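Home | Club | Talks | Projects | Contact

Print this page | E-mail this page

Teaching a kitchen job by hand: what our student club learned
Speaker notes, Ariel Cabanatuan, Temville Robotics Club
4/30/18

Before I start: check that the microphone is on. Say thank you to Lauri Kauppinen for the room and for the long table. Ask people to keep the longer questions for the end, but short ones are welcome at any time.

Opening

Good evening. My name is Ariel and I am in my second year in the club. English is my third language, so please stop me if I say something in a strange way. I will speak for 25 minutes and then Minttu Laaksonen will take over with the software part.

Our project started in January. The task we gave ourselves was small: pick up a pot, put it on a cooktop, and later put beans into it. We chose a kitchen job because every member of the club has done it at home and has an opinion about it. When the task is to sort gray blocks, people get quiet. When the task is a pot, they argue.

(Wait for the laugh. If there is no laugh, go on.)

How we collect the examples

We do not write the motion as a program. A student holds the gripper in the hand and does the task, and we record it. One recording we call one demonstration. The computer should later find what is common in all of them.

By the end of the winter we had 224 demonstrations. Of these we kept 151. The others were removed for simple reasons: the person spoke with a friend and stopped in the middle, the marker on a finger was covered by a sleeve, or the pot was put down two times. Please say this slowly, students always want to know why their recording was thrown away.

Explain the two fingers. They have soft pads, and each finger carries a square printed marker. From the markers we calculate how wide the gripper is open. If a marker is dirty or bent, the width is wrong and the whole demonstration is wrong. We clean them at the start of every session.

Explain the table. We have an induction cooktop, a steel pot with a black handle, a tray with three kinds of dry legumes, and a black cloth behind everything. The toaster belongs to the next task and I will not speak of it tonight. The beans are always dry. Food with water is a different project and I do not want it near the cables. 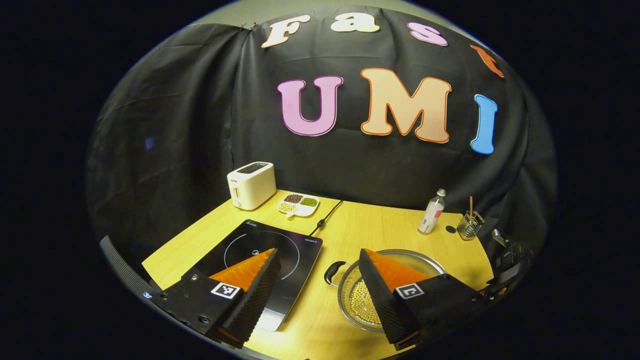 Aino Lindqvist asked at the practice talk whether the cloth is not a kind of cheating, if a real kitchen has windows and people walking behind. I think it is a fair question. My answer is that we wanted first to know if our method works at all, and for this a calm background is good. Aino was not fully satisfied. She said that in this case we must say clearly that the result is for a calm background, and so I say it clearly now.

What went wrong

The handle. In the first weeks everybody turned the pot so that the handle was comfortable for him or her. Left-handed members did one thing and right-handed members another thing. The model learned something in between, and it closed the fingers on air. Now the handle can point in any direction, but the direction is written on the sheet before the student begins.

The speed. Beginners are too careful. They move like the pot is made of glass. Fast members make better recordings, up to a point. Lempi Väisänen did 108 of our demonstrations herself, and hers have a nice even speed, but then the model moved exactly like Lempi and could not recover from a mistake, for she makes so few. We asked seven other members to record more.

The shine. The inside of the pot reflects the lamps. We moved one lamp to the side and it became better. I cannot prove with numbers that the lamp was the cause, so do not let me say that it was.

(Drink water here.)

For teachers who want to try

Start with one object and one movement. Let each student record and also let each student watch the recordings of the others, they find errors faster than I do. Write the rules for the starting position on paper and tape it to the table. Our first sheet had two pages and was not read by anyone, the present one has 7 lines.

Keep the sessions under one hour. After this the arm is tired and it can be seen in the data.

We bought the cloth at Bunetti and the small parts from Turunen. The club from Tolwood will lend us a second table in the summer, and then two groups can record at the same time.

Hand over to Minttu. Her first slide is the training curve. Remind her that the remote control must be pressed two times.

Print this page | E-mail this page

Back to Talks | Next talk | Top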